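Search this guide Enter keyword Go
Last updated: 05/09/2018

GRETICO ROOM HEATER CONTROL
Set-up guide, section 2: Placing and pairing the thermostat

Please read the whole section before you begin. The work takes one evening, without hurry.

2.1 Choosing the place

1. Choose an inside wall, at the height of your shoulder. An outside wall is colder and the thermostat will heat too much.
2. Keep it away from curtains, lamps and the direct sun.
3. In a bedroom, leave the floor in front of the heater free. Baskets, shoes and bed covers must stay one metre away.

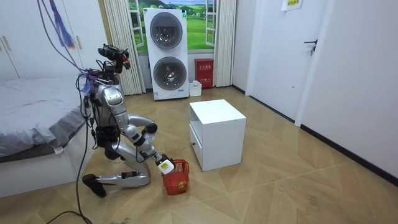 2.2 Pairing with the heater

1. Switch off the heater at the wall.
2. Put 2 AA batteries in the thermostat. The display shows "57", the code for a unit not yet paired.
3. Switch on the heater and hold its grey button until the light blinks.
4. Press OK on the thermostat. When "57" disappears, the pairing is finished.

Note: If the code comes back after a few minutes, repeat from step 1 with the thermostat nearer to the heater.

Caution: Never connect heaters of more than 3000 watts in total to one receiver. The receiver can become damaged and the warranty is then not valid.

2.3 First night

Set 18 degrees for sleeping and leave it so until morning. Do not correct the setting every hour, the control needs time to learn your room. A small bedroom with a hard floor often feels cooler at the feet than the display says, and one degree more is usually enough.
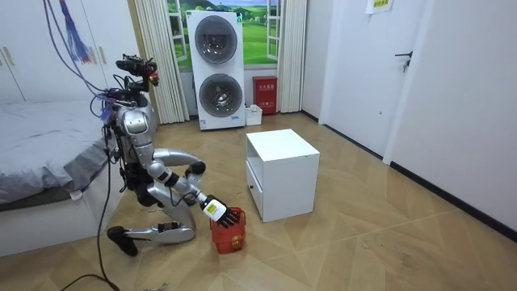
Giannakopoulos, Ludville: I had to set mine two degrees higher the first week, then it settled and I put it back down. The colour of the light was hard to see in daylight, so do the pairing after dark.

Contact: Drendley Home Heating, Ludville | Copyright Gretico | Back to top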